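Progress Report: Tabletop Water Activity, Flanasstead Site
Submitted to the Furukawa Fund by Prellside
Reporting period ending February
Prepared by Shota Miyazaki

1. Status

The work is on schedule against the revised plan. The tray layout is fixed, the toy set is close to final, and the trial log is in regular use. Two items remain open: drainage at the end of a session and the procedure for items that hold water internally. Both are covered below. There has been no change to the scope agreed with the Fund.

2. Work completed

The fish-scooping activity was run at Flanasstead throughout the period. A trial is defined as one attempt to bring one named toy out of the water with the hand net and release it into a container beside the tray. A toy that leaves the net before it reaches the container is logged as a drop. A toy that comes out with a second one is logged as a double, and the trial is repeated.

At the close of the period the log held 1,064 trials. Of these, 742 were completed without a drop or a double. The remainder were reviewed by Tatsuya Kawaguchi, who sorted them by cause where the notes allowed it. Doubles were the largest group. They occur mainly when the toys drift together and the hoop is brought up under more than one of them.

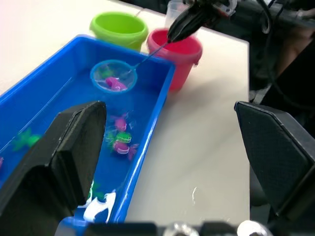
The net is the part that has needed the most attention. The first batch had a deep bag that folded over the hoop when it was turned, and small toys stayed caught in the fold. The replacement has a shallower bag and releases more cleanly. Its handle is thin, and grip position affects the result: held at the far end, the hoop dips on entry and has to be leveled before it can pass under a toy. The written procedure now states that the hoop is to be level before it is moved sideways. Trials logged before this change are kept in the total but marked.

Water level was also standardized. At the start of the period the tray was filled by eye. A fill line has been added to the setup sheet, and the level is checked again after every 5 trials. Losses come from the net more than from the toys.

3. Toy set

The set was chosen for a mix of colors and outlines. Fish shapes make up most of it, with other sea shapes added so that an instruction can name a toy by form as well as by color. Toys of similar color proved harder to name clearly than expected. "The pink one" is not a usable instruction when more than one toy could answer to it. Kawaguchi has rewritten the instruction list so that each line gives color and shape, and a marking where two toys would otherwise match.

Three candidate toys were withdrawn. Two sank when turned over, and the third had a seam that opened. Replacements have been ordered from Pultell, the supplier of the original set, at no charge.

4. Table and layout

The activity uses white tables pushed together, with the tray on the near top. The far top is used for items from the general tabletop exercises, which share the room. This saves time between sessions but brings paper goods and packaged food closer to the water than we would like. The layout sheet has been amended to keep the join between the two tabletops clear, as water that reaches it runs along the gap and is slow to wipe up. Books are to stay on the far side of the join whenever the tray is filled.

Receiving containers stand beside the tray or behind it, depending on the exercise. Different colors are used so that the instruction can include a destination. The light ones tip easily when empty. A non-slip mat was tried under them and will be kept.

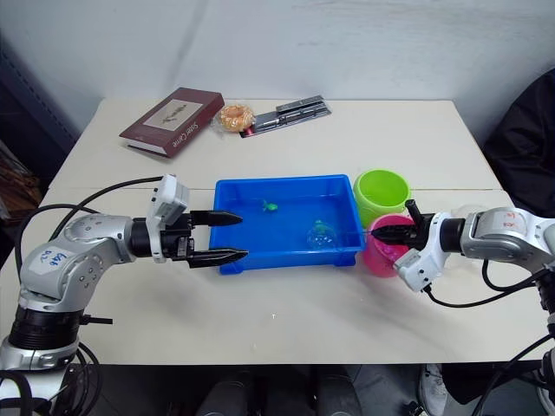
Items that enclose something else are handled under a separate line of the procedure. They are harder to log, as the person taking notes has to record the shell and the contents as one object. The transparent ball, placed in the tray with the small green fish, is the current test piece: the green object inside it can be seen without opening it, so an instruction may refer to either. Under the present rule the ball is named first and its contents second. The raised rim of the tray matters more for a ball than for the fish, as a ball pushed toward the side tends to ride up. We have asked Pultell whether a tray with a higher rim is available in the same footprint. The short feet at the corners should be retained in any replacement, as they leave space for fingers when the tray is lifted.

5. Open items

Drainage. The filled tray is too heavy to carry level to the sink. It is currently emptied with a jug until it can be lifted. This takes longer than planned and is the main cause of late finishes. A hand siphon is on order.

Water inside toys. Some toys take in water through small holes and float lower as a session goes on. They are squeezed out and left on a rack overnight. Whether the lower float affects the drop rate has not been tested. A short comparison is planned.

Storage. Nets are hung by the handle. Nets stored flat came back with bent hoops, and those have been discarded.

6. Budget

Spending is within the approved amount. The line for consumables was $400, and it has been used in full, mainly on nets and absorbent cloths. The siphon will be charged to equipment. No transfer between lines is requested at this time.

7. Next period

Complete the float comparison.
Test the siphon and revise the closing procedure.
Receive and check the replacement toys.
Extend the instruction list to cover two-step requests, in which a toy is moved to one container and then to the other.
Supply the Fund with the cleaned trial log, with causes coded for all drops and doubles.

Questions on the log should go to Tatsuya Kawaguchi, and questions on the budget to Shota Miyazaki.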